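3.2 Showing the task by hand
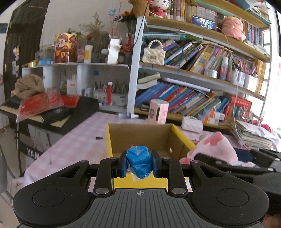 We began the Kutix study with remote control, and the change to hand-held demonstration was the most enjoyable decision of the project. With a remote station, the person teaching the task sits away from the arm and steers it through a pair of levers. Our demonstrators could all do this after some practice, but they moved slowly, stopped often to check the depth of an object, and tended to choose whichever grasp was easiest to see on the screen. Put the gripper itself in the same person's hand and they start to work at something close to their normal pace!

The task in this section is packing: pick up a soft, bagged item and place it inside an open cardboard box. Figure 2 was taken from the gripper's own camera, in a furnished room, with a blue object in a clear plastic bag held between the two finger pads and the box standing open on the desk. We are fond of this task because so much of it is difficult to write down. A plastic wrapper slides against what it covers, its loose edge can catch on a cardboard wall, and the best place to hold it depends on how the contents have settled. People deal with all of this without a second thought, and a demonstration by hand lets us record how they do it.

Figure 2. Packing by hand-held gripper, seen from the gripper camera. The bagged object is clamped between the dark blue finger pads; the open box is on the desk in front.

We collected 700 demonstrations by hand and 62 by remote control, the second set being kept for comparison. Six people took part, and each was given the same short instruction: pack the item as you would at home, and start again if you drop it. Dropped items were kept in the record. Myfanwy Vaughan and Orvokki Heiskanen marked the start and end of every grasp, and where they disagreed Berwyn Gough went through the recording with both of them.

We made no attempt to clear the rooms first. Shelves, books, toys and bags stayed where their owners kept them, and the light was whatever came through the window or from the ceiling. Earlier trials on a bare bench at our Lultuldale site had given us very tidy recordings, and a policy that became lost as soon as the bench had a patterned cloth on it. A checked tablecloth is now one of our favourite test surfaces.

One difficulty remains, and we return to it in Section 6. A human wrist can turn and tilt in ways that our arm cannot follow, so a demonstration that looks perfect may still be out of reach for the robot. We replayed each path on a model of the arm and set aside those that went past a joint limit. Most of these came from the last part of the motion, when the demonstrator tipped the hand sharply to lower an item past the rim of the box. Asking people to stand two paces further back removed many of them, and the demonstrations still felt natural to the people giving them.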